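Graten zip bags, the clear ones with the red strip - review after a couple of months

Quick one as I'm supposed to be packing. Bought these for paperwork and bits of fabric, not food, so if you want to know about freezing soup you're in the wrong place. Mine came from the hardware shop in Belavbridge, pack of 20, middle size. They do a bigger pack but I didn't have anywhere to put it.

What I use them for. Sewing patterns mostly. Once you've opened a tissue pattern it never goes back in the envelope, everyone knows this, so mine now go flat into a bag with the instructions on top. Also guarantees, the boiler booklet, spare napkins, a pillowcase that belongs to a set I can't find the rest of. And anything going in the bottom of a suitcase.

Good things first. They're clear. Properly clear, none of that milky plastic that makes you open four to find the one you wanted. I can read a pattern number through it without unzipping. Shiny though, so under the kitchen light you have to tip it about a bit to get the glare off.

The red strip is why I bought them. Old ones were Dramelach, see-through all the way up, and I could never tell which end was the opening. Used to turn the thing round and round like an idiot. With these you can see the top from the other side of the room. Small thing but I've stopped swearing at them.

Size. An A4 sheet folded once goes in with loads of room. Two folded patterns fine. Three and it starts to bulge and the zip complains at the corners. A folded tea towel, yes. A hand towel, no, don't bother.

The zip itself. Hmm. Mixed. Closes nicely if you start right at the corner and run along with finger and thumb, and you get a decent feel of it going in. If you start in the middle you'll get one side done and a gap at the other that you don't notice untill you pick it up. Did that with a load of receipts. All over the hall floor.

Opening is harder than it ought to be, at first anyway. The two lips above the strip are the same height so there's nothing to get a nail behind. The Dramelach ones had one lip a bit longer and that was the one thing they did better. What works for me: bag flat on the table, get hold of the top corner, rub the lips against each other till they part, then pull one each way. Don't yank from the middle, I split one like that. My own fault but still.
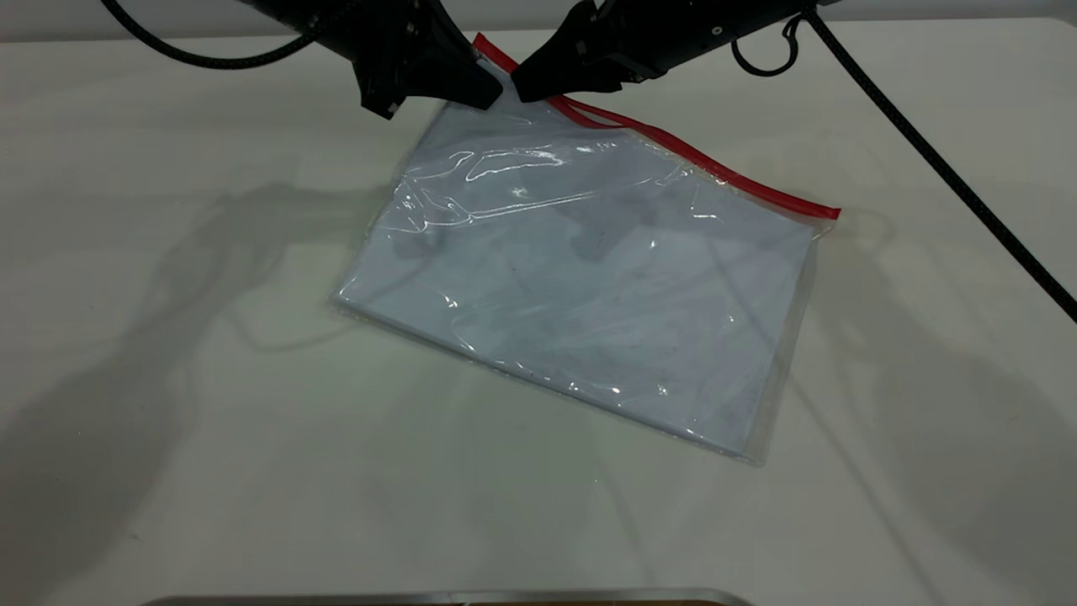

They do loosen up. The ones I'm in and out of every week open easily enough now and still shut, which I was pleased about. The ones at the back of the drawer are as stiff as the first day.

Getting the air out. Lay it down, zip nearly all the way, press from the bottom up with your forearm, close the last bit. Paper slides about if you're rough so go gently. If it's fabric you can lean on it, doesn't matter.

Creases. This is my main moan. They arrive folded in the packet and the fold lines never quite come out, so you've always got wavy bits across the front. Doesn't hurt anything, just looks a bit scruffy if you're fussy about drawers. Left one under a heavy cookbook for a week, made no difference whatsoever. Labels don't like it either, mine peeled off where the plastic wrinkled. Permanent pen on the outside works but then it's permanent, obviously.

Splits so far: 2. The one I yanked, and one down the side seam that had a pair of scissors in it, so I can't really blame the bag.

Would I get them again, yes, probabley the same size. A friend swears by the Kuusisto ones with the slider and I've tried hers. Easier on the hands, definitely, and if you've got sore thumbs go for those. But they cost a lot more and the slider makes a lump so they don't stack flat, and flat is the whole point for me.

4 out of 5. Lost one for the creases and the stiff start.

Edit: someone asked if they wash. Yes, warm water, inside out, peg by a bottom corner. Take ages to dry along the zip.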